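Student Project Report: Reviewing the Daner Bed-Making Kit
Talha Warraich
Jan 5, 2024

When our instructor at Heltness told us we could choose any automation product for the winter review, I knew almost right away what I wanted. My grandmother stopped making her own bed a couple of years ago (her shoulders just won't let her lift a comforter anymore), and ever since then I've had a soft spot for machines that do plain household jobs. So I picked the Daner kit, a set of ready-made bed-making routines that Orkow rents out to schools and care homes for robots with two arms and fingered hands. It isn't glamorous, I know, but I had a wonderful time with it!

The rental came to 700 dollars for the month of December, which my department kindly covered, and the license for a full 365 days costs a good deal more. In the package you get the software, a thick printed manual and access to a help line. I called the help line twice and was treated very patiently both times, even when my question turned out to be on page one.

Setting up took me most of a day. The manual is friendly but it wanders, and I read the chapter on room mapping three times before I understood that the robot wants to learn the bed first and the walls afterward. Once I had that straight, things went much more smoothly – I only wish there had been a one-page version for people like me who get lost in long chapters. 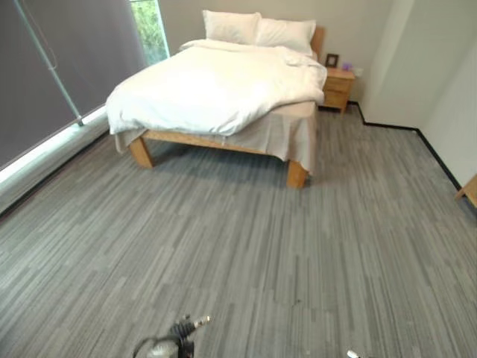
The bed with its white duvet and two pillows, and then the fingers from close up, held open over a beige surface. 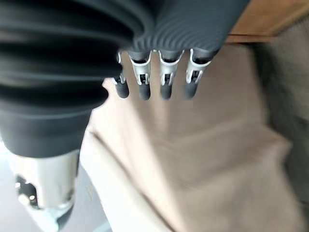
Can the kit be used with any size of bed?
It handles twin, full and queen beds, but a king needs an extra routine that is rented separately, and bunk beds are not supported.

My favorite part of the kit is the duvet routine. You choose how far the duvet should hang over the sides, and the robot pulls a little, looks again, and pulls a little more, a bit like a person who is fussy about corners. I ran it 100 times over the month and wrote down the result of each run in a notebook. A typical run took around 10 minutes, which is slower than my mother but a fair bit faster than my brother. Most of the failed runs were ones where the duvet had slid down on the far side and the robot kept tugging at the near one.

Pillows were harder. The routine likes them standing up against the headboard, and if one leans over onto the other it sometimes treats the pair as a single big pillow. I compared notes with Jadoon, the other group in my class, who were reviewing a laundry folding product, and they had the very same trouble with stacked towels, so I don't want to be too hard on Daner about it.

I would happily recommend the kit to a school lab. For a family at home I would wait – the price is steep, and somebody still has to be in the room to press the stop button. If I get to rent it again in the spring, I'd like to try the pillowcase routine, which I never got around to, and a heavier quilt.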